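Trelero Two-Section Storage Bin, Long-Term Review
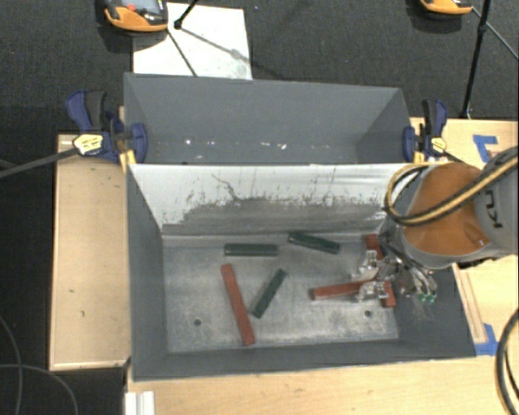 The gray bin with its long divider, scuffs and all.

I have opinions about storage bins, and I blame my thirties. The one I keep being asked about is the Trelero two-section, so fine, let's do it. I've had mine for 8 months. It replaced a drawer that my sister Marina Karamanlidis once described as "geological."

The idea is simple. Seeds, gloves and twine go in one half, hand tools go in the other, and a divider keeps them from mingling. Trelero's instruction leaflet runs to seven pages, which seems like a lot of reading for a bin. Page four reminds you to put things in it.

Good points first. It's roomy. My pruners, two trowels and the bulb planter I bought in October and used once all fit without stacking. The sloping walls mean small stuff slides down to where you can grab it, and a damp rag cleans out potting soil in a minute or so. I've dropped it down the porch steps full of tools, and the bin came out of it better than the steps did.

Now the complaints. It's heavy when loaded and has no handles. Trelero sells handles separately, and I'll let you guess how I feel about that. There's also no lid, so anything stored in a shed will collect whatever the shed is currently shedding. And the divider doesn't come out, so rakes are out of luck.

I also tried the Lasum, which is cheaper and has a lid. The lid fits the way my high school suit fits. The Deligiannis is a lovely thing and costs more than my wheelbarrow - I returned it before I could get attached.

Delivery from Zelbridge took two tries. The first box contained a very nice birdbath. They were pleasant on the phone and let me send it back for free, though I did think about it for an evening.

Would I buy the Trelero again? Yes, with some grumbling about the handles. If you have a small shed and a bad drawer, it'll do the job. If you mainly own rakes, keep looking.

Four stars. The birdbath would have gotten five.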